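# Can a machine put your shoes away?

*Prepared by the Skallden learning service for readers aged 8 to 11. June 2021.*

Many homes already have machines that help with chores. A washing machine turns the clothes, and a dishwasher sprays the plates. Each of these machines stays in one place and does one job. Tidying is different, as the things that need tidying are hardly ever in the same place twice.

Consider a pair of slippers. A person can see them, pick them up and set them on a rack without much thought. A machine has to work out where each slipper is, which way it points and how hard to hold it.
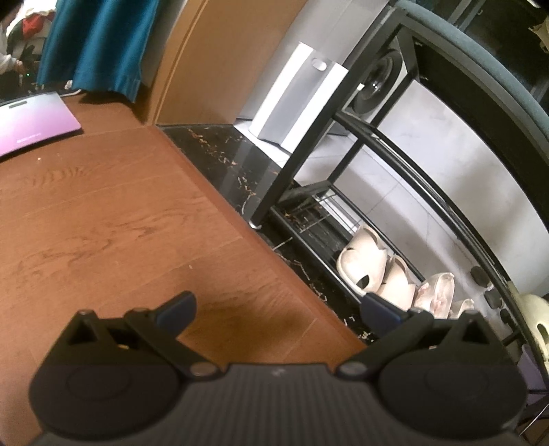 *A gripper with two fingers, near a rack with slippers on its lowest shelf.*

The part of a robot that holds things is called a gripper. Many grippers have only two fingers, and some have soft or curved pads at the tips. Your own hand has five fingers and skin that can feel. Try picking up a shoe with just your thumb and one finger, and you will soon notice how easily it swings round.

Shoes are also very different from one another. A slide has a wide strap and no back. A trainer has a collar, a tongue and perhaps laces. A soft slipper may squash when it is squeezed – a stiff one will not.

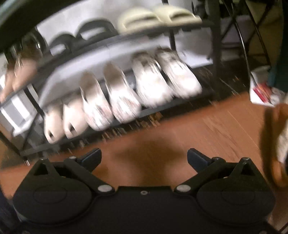 *Pairs of shoes in several shapes and colours, side by side on two shelves.*

Pairs are a further difficulty. The machine must know that two shoes belong together, and must leave enough room for the second one. If it pushes too far, it may knock a neighbour off the shelf.

"Children often ask us when robots will tidy their bedrooms," says Nesrin Özkan, who writes for the learning service. "Our answer is that robots can do parts of the job, but they still find a real home hard."

## Words to know

**Gripper:** the part of a robot that takes hold of things.

**Pad:** the surface on a finger that touches the object.

## Try it yourself

Ask a partner to close their eyes. Using words only, guide them to place 2 shoes neatly on a shelf. Write down every instruction you needed, then swap places.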